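Trenthorpe Toy Library, minutes of the sorting meeting, 17 October 2019

There: Bhavana Kandasamy (chair), Obinna Nwankwo, Renata Yáñez and me, Abimbola Akande, scribbling as usual. Oluwaseun Effiong sent apologies, he's on lates this week.

Last time's minutes were fine apart from me spelling Hekdale wrong twice. Sorry, Hekdale!

Storage. We had this bit standing up in the back room so we could look at the shelves while we argued. Bhavana wants the small plastic bits kept in the blue bins and the crates left for bigger things. I said fine, as long as I can still reach. Renata thinks the deep bins are hopeless for little pieces (you're in up to the elbow) but she was outvoted, and took it very well.
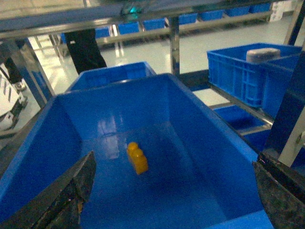 Obinna asked what we do with odd pieces that don't belong to any set. We went round and round on this one! Agreed in the end that they stay in a bin until March and after that they go to the playgroup at Hekdale, if they still want them. Obinna to ring and ask.

Labels. Renata has priced up 300 sticky ones and 500 of the tie-on sort. I like the tie-on ones, Bhavana says toddlers will eat them. We're getting the sticky ones. Renata to order.

Washing. Rota is on the door, please put your name on it, there are two gaps and I've already done mine.

Any other business: Obinna has lost his blue mug again. Next meeting at Bhavana's, she's doing samosas.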